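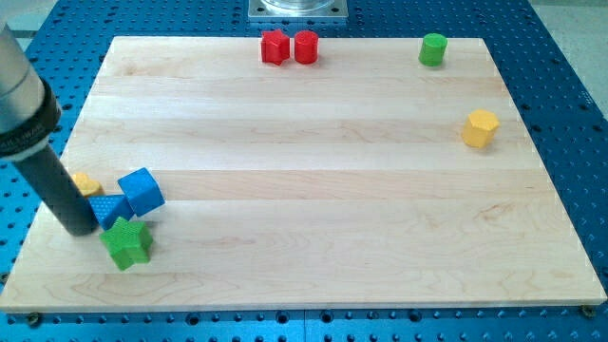
Play and Learning Resources Grant: Progress Report

Project: Skirkdale Toy Library, block and board sets
Report date: June 19, 2019

1. What the grant is for

The grant pays for sets of toy blocks and wooden play boards, to be lent to families and childminders in Skirkdale and the villages up the valley. Each set goes out with one board, a bag of blocks and a card of simple activities. The board gives a child a flat surface to build on where the floor is carpeted or the table is uneven.

2. Boards

We asked for quotes from two suppliers and chose Joly. Their boards are made of pale maple strips joined along the long edges, with a smooth face and no pattern or print. Some have darker swirling marks in the grain. We asked whether these could be avoided and were told they are part of the timber, so we have accepted them.

Delivery was later than agreed. The first batch should have come before Easter and arrived in the second week of May. All the boards in it have been checked for splinters and rough corners. 2 were sent back with a split at a join and Joly has replaced them without charge.

3. Blocks

The blocks come from Rindurmont. We have 349 in stock, in mixed shapes and colours. The shapes include cubes, triangular prisms and five-pointed stars. We picked the range with a dimpled surface after parents at the spring open morning told us that smooth blocks slid off one another and were hard for younger children to hold.

The green stars stand upright on the maple, which makes them useful for the "what comes next" activity on the card. The blue prisms have been the least popular shape so far. Children tend to use them as roofs and then put them aside. We will put fewer in each bag when we next make up sets.

4. Loans to date

Sets have been borrowed 77 times since lending began. Most loans are for three weeks and most come back on time. Missing blocks are recorded at return and made up from spares. Yellow blocks go missing more than any other colour and we have ordered extra.

Borrowers have asked for a bag with a wider opening. The present one is awkward to fill and the stars catch on the drawstring.

5. Spending

The money for boards has been spent in full. There is £220 left in the blocks budget. We would like to use this for the wider bags, and ask for your agreement to move it. The printing of the cards was done by Vuller and came in at the price quoted.

6. Next steps

Reprint the activity card with larger type.
Order the bags, if the change to the budget is agreed.
Make up the remaining sets and add them to the lending list.
Send a short questionnaire to every household that has borrowed a set.

The final report will follow in October, with the questionnaire results and copies of all invoices.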